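Recording and Testing the Thin Utensil Task

This page covers how we record, clean and train on the thin utensil task from the Kitel project. It assumes you have a pair of hand-held grippers, the Taser recording package installed on your laptop, and a robot arm you can use for the final test. If you only want the training code, skip to step 4.

The question behind the task is simple. Policies trained on hand-held recordings do well with cups, boxes and bottles. They do much worse with objects only a few millimeters thick. We wanted to know whether more recordings fix this, or whether it matters more how the recordings are made.

Step 1. Set up the table

Use a real kitchen or dining table with its normal tablecloth. Patterned cloth is fine and we prefer it, as plain backgrounds gave us a policy that failed in other homes. Put one upright utensil holder within easy reach of both hands. Mix wood and metal. Polished metal picks up the room lights and is harder for the policy to find than wood.

Step 2. Check the fingers

Close each gripper fully in front of its camera before you start. The pads should meet along their whole length. If there is a gap at the tips, a skewer will slip out sideways even when the width reading says the gripper is shut. Run the width calibration in Taser again after any pad change.

Keep thin objects upright and in the middle of the pads when you practice. You should be able to see the object on both sides of the contact line.

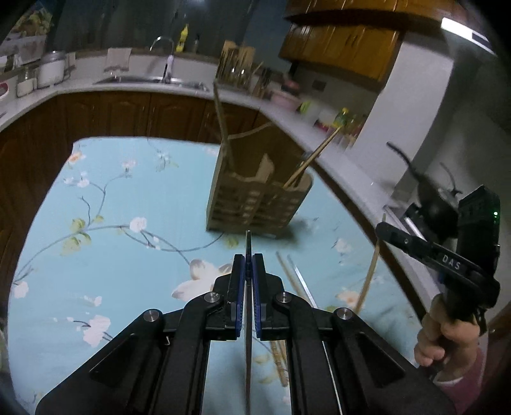
Step 3. Record

Each episode begins with the grippers open and ends with them open. Move at about half your normal speed. Pick up one piece at a time, even when several are lying together. Do not drag a piece to the edge of the table to lift it. The robot cannot do this safely on most tables and the policy will copy you.

We recorded 500 episodes in the first set with a neat start layout, every piece spaced well apart. The second set was also 500 episodes, but the start layout was changed each time and pieces were allowed to touch. Both sets used the same 2 grippers.

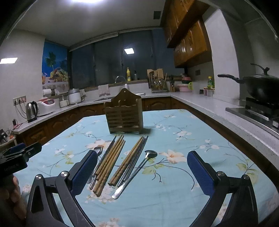
Start layouts matter more than anything else in this method. We group pieces loosely, turn the groups at different angles, and leave some pieces side by side. Three wooden chopsticks lying next to each other make a good hard case, as the policy has to choose one and get a finger into a very narrow space. A ladle is useful in the same layout for the opposite reason. Its handle is easy to grasp but the bowl changes how the weight sits, so grasp position matters. Change the layout between episodes, before you press record.

Step 4. Clean the data

Run the Seveck filter with its default settings. It drops episodes where tracking was lost or where the width signal jumps. Then watch what is left at double speed and remove any episode with a dropped piece, unless you are training the recovery model. Save the filter log with the data.

Step 5. Train and test

Train one policy per set with the same settings and the same seed. Test both on the arm in a room that was not used for recording. We used the Phelan arm with the same finger pads as the hand-held tools. Using different pads on the arm makes the results hard to read.

We used 9 start layouts for testing and ran both policies on each. The policy from the varied set did better on touching pieces. On well-spaced pieces there was no clear difference. Adding the neat set to the varied set did not help with touching pieces either.

Known problems

Metal chopsticks are still the weakest item. The usual failure is that the fingers close just above the piece. Lowering the final approach by hand helps, but then the pads rub on the cloth and bunch it up.

The next release of the recording package is planned for July and will change the episode format. Convert older sets with the script in the tools folder before you update.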